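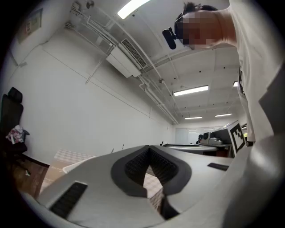
According to Delia Ciobanu, the hardest thing for visitors is to believe that the work is so slow. They come to the open day expecting a fast machine, she told me, and then they see a person repeat one small movement for most of the morning.

I came to Pretgate on Monday a little before ten, together with 35 other visitors. We were divided into small groups, and ours was led by Mircea Sârbu. He speaks quietly, so we had to stand close to him.

"The hand tool is the teacher," he said. "The robot gets the lesson later." The project is called Filip, and I asked him who chose this name. He laughed and said it was already written on the folder when he started.

Later everybody could try the tool. I made 29 attempts to pick up a cork and put it in a cup, and Mircea kept fewer than half of them. My hand was too nervous, he explained, and a nervous hand gives a nervous robot. "Do it like at home, when you don't think about it." I tried, but it is difficult not to think when six people are watching.

Over coffee I asked Delia if a school class could also come. She answered that they had one in March, and that the children were better than the engineers. "They don't want to look clever. They just take the cork."

She would like to have 100 good recordings of each task before summer. For the cork they have 40. The next open day will be in the same building, and one should write to Delia before coming, as the groups fill up quickly.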